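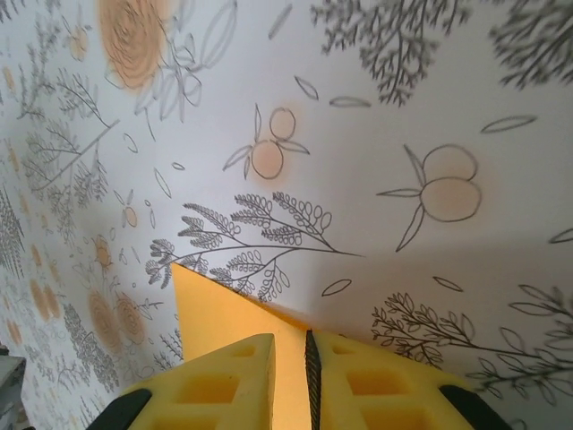 Yellow-orange against the botanical print, with the peach-coloured fruits behind.

Plornham Folding and Table Group
Minutes of the meeting held 2/6/22 at the Vemlow Rooms

1. Minutes of the last meeting
Agreed as a true record, with one correction: the pattern for the January table was the long pleat and should not have been written down as the fan. Apologies to everyone who went home and practised the wrong one (though the fans brought in were lovely).

2. The floral covering
A great deal of happy talk about this! The group loves it. The line drawings of roses, ferns and fruit give you something new to look at every time you sit down, and the soft peach and orange in the flowers goes beautifully with the yellow-orange we have picked for the folded pieces. One member felt the print was too busy for place names and that white cards would vanish on it. Agreed to try brown ink on cream card and bring samples next time.
It was asked whether we should have a plain covering in reserve. Agreed yes, if one can be had cheaply.

3. Colour for the summer table
Three colours had been put forward: sage, white and yellow-orange. Sage looked very smart in the hand but got lost among the fern drawings. White got lost altogether. Yellow-orange was the clear favourite and was carried with two against. The two against have very kindly offered to help with the folding anyway.

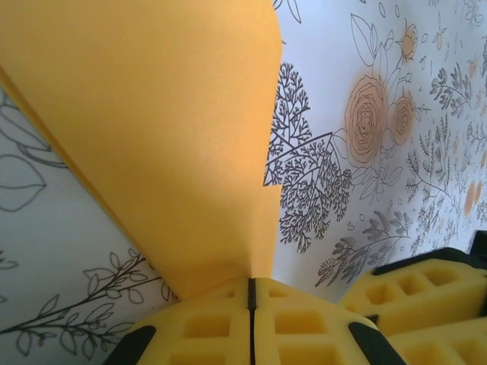
Reading time: 3 minutes

4. Folding
Much the longest item, and the one we had all come for. The simple peak remains the fold of choice: a wide base, one good point at the top, and a pinch low down to gather it. We like the way it opens out above the pinch, and against the printed roses the colour really sings.
Points raised:
Crease with the side of the thumb. Fingernails leave a shine on the cheaper paper.
Paper holds its point longer than cloth, but cloth can be used again and feels nicer on the lap. Agreed to do cloth for the top table and paper for all the others.
The Kaushik method (pinch first, then spread) was put forward with great feeling by its supporters. Others still prefer to fold in half before anything else. Both ways allowed, so long as the peaks come to the same height on any one table.
The direction of the point was left over from last time. Agreed that it faces the guest.

5. Supplies
We hold 241 sheets of the yellow-orange paper. The order to Hitport for a further 500 was approved, which should see us through the summer table with plenty over for practice. Please keep the offcuts, as the children's afternoon can always use them for leaves and bunting.
The box of mixed napkins under the stairs needs sorting. Anything stained to go for rags, anything with a matching partner to stay.

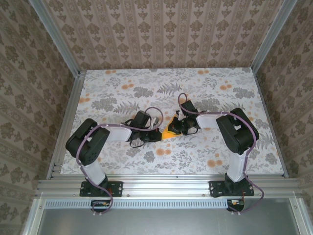
Cloth for the top table will be bought separately, once we know how many are sitting there. It was suggested that we hem our own, and there were more hands up for this than expected, so a hemming evening will be fitted in before the next meeting. Bring your own scissors, and pins if you have them.

6. Any other business
The Vemlow Rooms have asked that chairs be stacked in fours after use. Noted.
A request for a swan-folding evening was received with real delight and a little alarm. To go on the next agenda.
Thanks were given for the ginger cake. Recipe to be copied out and pinned by the kettle.

7. Next meeting
Same room, same time. Cream card, brown ink and any spare yellow-orange thread to be brought along, please.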